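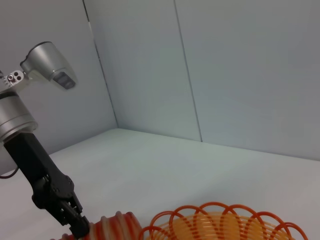

Home & Workshop > Floors and Finishes

Epoxy floor still soft in one corner after 12 days

posted by plultdale_garage

Two-part epoxy over a concrete slab, single-car garage, no basement under it. I ground the slab with a rented grinder, vacuumed twice, and rolled on one coat of clear primer and one coat of gray. Both coats are the Ollitz kit. Most of the floor is hard and I can't mark it with a key. The corner by the water heater is different. I can push a fingernail into it and leave a dent, and it feels tacky when I kneel on it. The soft patch is the size of a doormat.

Slab temperature was 70 F at 9 in the morning when I started. I mixed each batch with a paddle on a drill for the time on the can. The corner was the last area I rolled, from the bottom of the last bucket. I taped a square of plastic to the bare slab overnight before priming and saw no moisture under it, but I only did that test near the door.

Can I put another coat over the soft area and let it seal in, or does it have to come up? Would a space heater help? The garage has been in the low 60s most nights.

2 replies

Iser_slabworks

Do not coat over it. Resin that is still soft after 12 days at those temperatures has the wrong ratio of resin to hardener in it, and the missing hardener will not arrive later. A heater speeds up a cure that is already going to happen. It does nothing for material that was never mixed. A hard coat over a soft one will crack or peel the first time you set a jack on it.

Your last line about the bucket is the likely cause. The paddle does not reach the resin stuck to the wall and bottom. If you turn the bucket over and let it drain, or scrape it out with a stick, that unmixed resin ends up on the floor. The usual practice is to mix in one bucket, pour into a second clean bucket, and mix again for a minute. Leave the last scrapings behind.

To fix it:

Scrape the soft material with a wide floor scraper. A heat gun on low will loosen it if it drags. Go past the edge until you hit coating that chips instead of smearing.

Wipe the area with denatured alcohol and clean rags. Shut the water heater off first, including the pilot if it is gas, and keep the door open until the smell is gone. Change rags often or you will only spread the residue. Let it dry fully.

Grind or sand the bare concrete, then feather the hard edge back 6 inches with 80 grit. Vacuum.

Prime, wait the recoat time on the can, then color. Measure both parts by volume in marked cups. If the kit is sold as full cans only, do not try to guess half a can.

You will see the patch. Gray over gray rarely matches, even from the same lot. If that bothers you, scuff the whole floor and put one full coat over everything after the patch is hard.

Before you prime, repeat the plastic test in that corner for a full day. A slow leak from the heater's drain valve can turn up as blisters later, though it would not normally give you the tackiness you describe.

Nic Giolla

Had the same thing on my porch, different brand. I just threw sand on it and it stopped being sticky. Looks ok if you don't look close. Paid 400 for the kit so I wasn't going to buy another one.

Comment from plultdale_garage

I did turn the bucket over to drain. Scraper goes through it like cold butter, so I am taking it all up. The drain valve is dry. Will run the plastic test tonight before I buy more primer.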